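4.2 Comparison of the two grippers on the laundry task

We tested two grippers on the same arm, with the same controller and the same wrist camera. The first one, Norklow, has two long fingers which come together towards the tips. The second one, Pisska, has short fingers with wide pads. Each gripper made 80 attempts to lift one garment from a basket on the floor in front of a washing machine. An attempt was counted as good only when the garment stayed in the fingers for seven seconds. The view from the wrist camera before a grasp with the two-finger gripper is given in Figure 7. 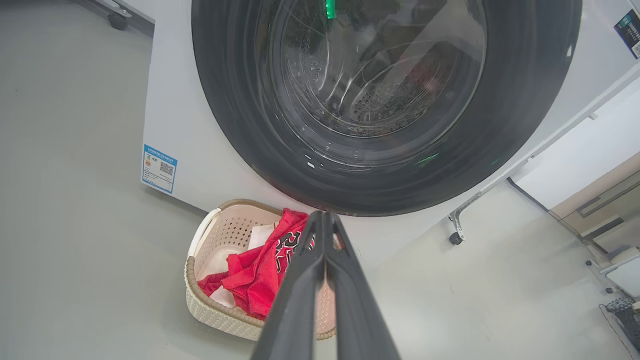 Figure 7. Wrist camera view in the laundry task. The black fingers are just above a red jersey in the basket, and the closed door of the washing machine is behind it.

Alvarado, after reading a first version of this section, objected that the comparison is not fair to the short fingers, as the approach height was tuned with the long ones. We agree with this remark in part. In February we repeated the short-finger attempts with a lower approach, and the number of missed grasps became smaller, but the order of the two grippers stayed the same.

The most common error was different for each gripper. The long fingers often took two garments together - mainly when thin cloth was lying under a thicker one. The short fingers pushed the cloth down and closed above it. We did not change the closing force between garments, so the results say little about delicate fabrics.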